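4.2 Folding on the bed: the small bedroom

The small bedroom was the last of the homes in the Clitodis set and the one we argued about most. Harb and Pfister had it down as a storage problem. Too many things, not enough closet. Kalniņš read it as a surface problem, and after going back over the material we mostly side with her. The room has storage. What it does not have is a table, a dresser top that is clear, or a stretch of floor wide enough to spread a shirt. So the bed does the job of a table.

This matters for how we count a folding episode. In the earlier homes (section 4.1) an episode started when the garment left the basket and ended when it was put on a shelf. Here the start is blurry. Clothes sit in heaps at several points in the room, and a heap can be clean, worn once, or waiting to be sorted. We did not try to decide which from looks alone. A turquoise basin with clothes piled in it, striped and gray and dark brown, was coded as "holding" and left at that.
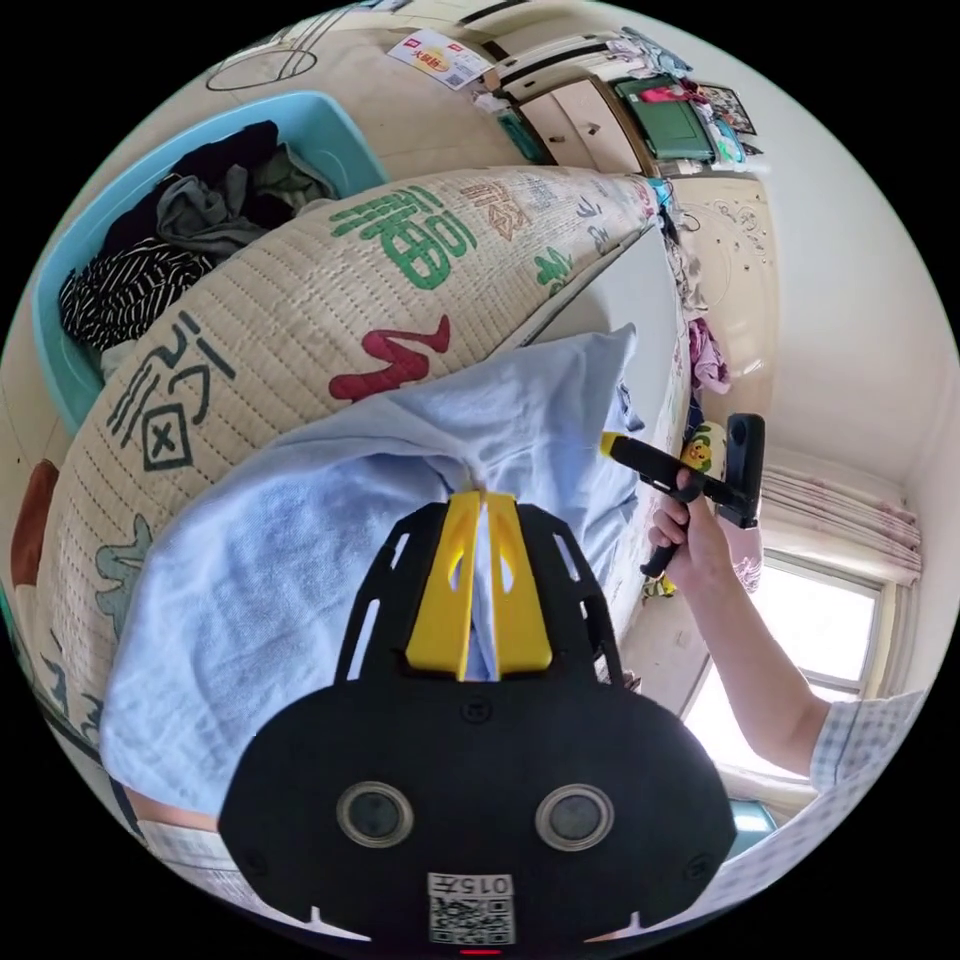
Coding of holding places was done by two people working apart, Siliņa and Tamošiūnaitė, then compared. Disagreements were nearly all about the tops of cabinets. Is a pile on a cabinet stored or is it parked? The codebook (Ketesell version) says stored if it would need to be moved for the door to open, which nobody could apply in practice. We dropped the rule and used one code, "top of furniture," for all of it. Simpler. Agreement went up, tho we don't make much of that with only 17 homes.

Next, bedding. Most homes in the set fold on top of whatever is on the bed, and we had expected soft bedding to be a nuisance. A shirt laid on a quilt sinks, the hem creeps, the sleeves don't stay where they were put. Participants in the August interviews complained about this a lot, one of them at lenght. Some put a towel down. One used a closed suitcase. In the small bedroom it is a board, large and gray, lying right on top of the quilt, and we think it deserves its own code even though it only comes up in this home.

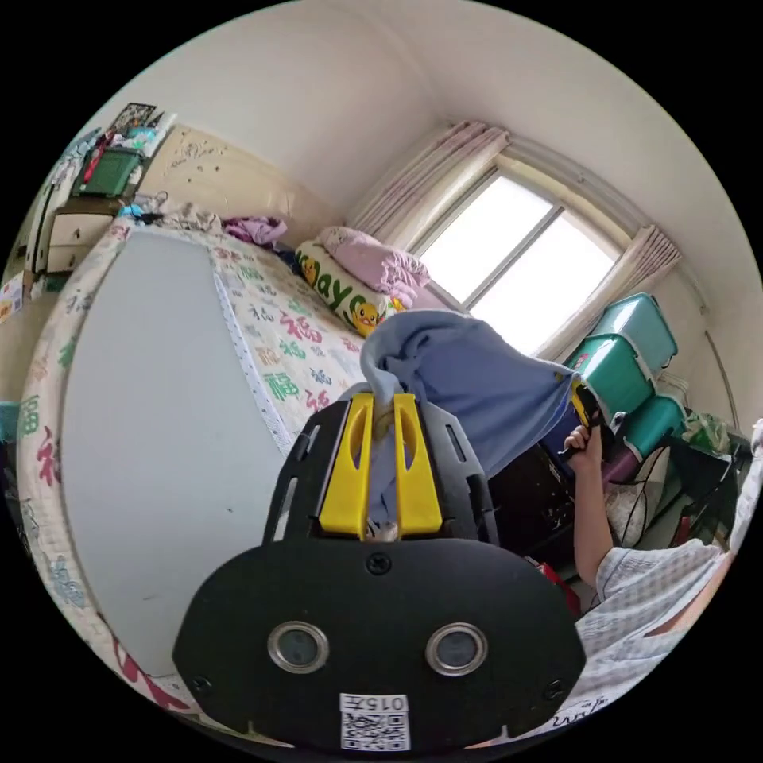 The code is "hard insert": any stiff flat thing placed between soft bedding and the garment. Bosico's older scheme has no room for it, they only seperate hard surfaces from soft ones. Mockus has a "mixed" category but it also takes in couches with a tray on the arm, a different animal. For a home with no free table the hard insert is a cheap fix and needs no storage of its own if it can slide under the bed or behind a door. Whether people in general keep such a thing by the bed or fetch it each time we can't say. Not asked in the interviews. Should have been.

Garment position on the insert was coded in three steps: dropped, spread, aligned. Spread means the body of the garment is flat with no large overlaps. Aligned means the hem or shoulder line also follows an edge of the surface.

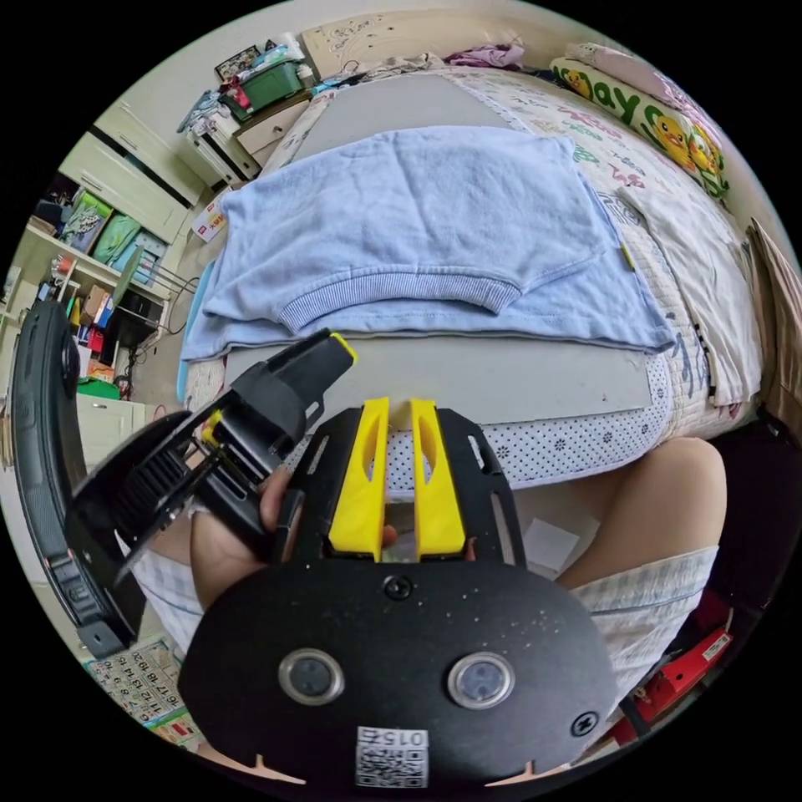 Figure 6. Light-blue sweatshirt with ribbed hem, spread flat over the gray board on the quilt.

Of the 423 position codes in the full set, 100 were checked again by Kalniņš on 9/7/24. The second pass changed a few from aligned to spread, none the other way. Limp tops are the hard ones. A ribbed hem pulls in and makes the garment look shorter and crooked even when the body is flat, and coders tended to be too kind or too strict depending on what they had just looked at.

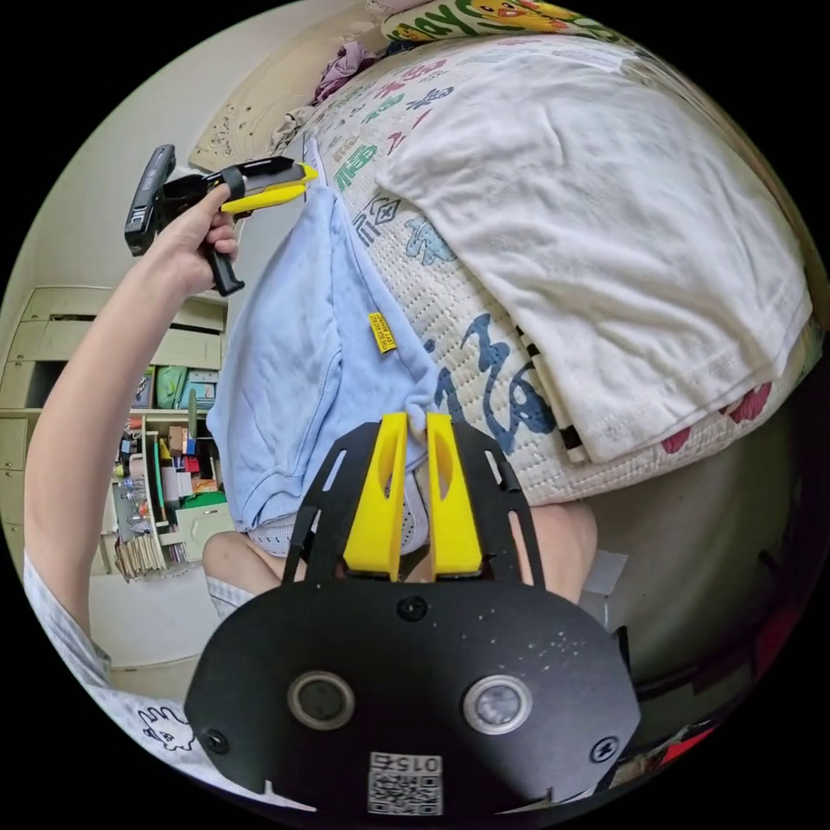 Finding the right way around is a separate step and we undercounted it in the pilot. Before a top can be spread somebody has to work out front, back, inside, outside. With a print on the chest this takes a glance. Plain ones take longer and people look for seams, a neckline, a label. The light blue cloth here has a small yellow tag with black lettering, and the seams show even when the rest is crumpled, so there are cues to go by. We now code "cue available" (tag, seam, print, none) for every garment lifted off the surface. What we can't code is whether the cue got used. Pfister wanted to infer it from pauses, the rest of us did not, and the pause data stays in the appendix for anyone who wants to try.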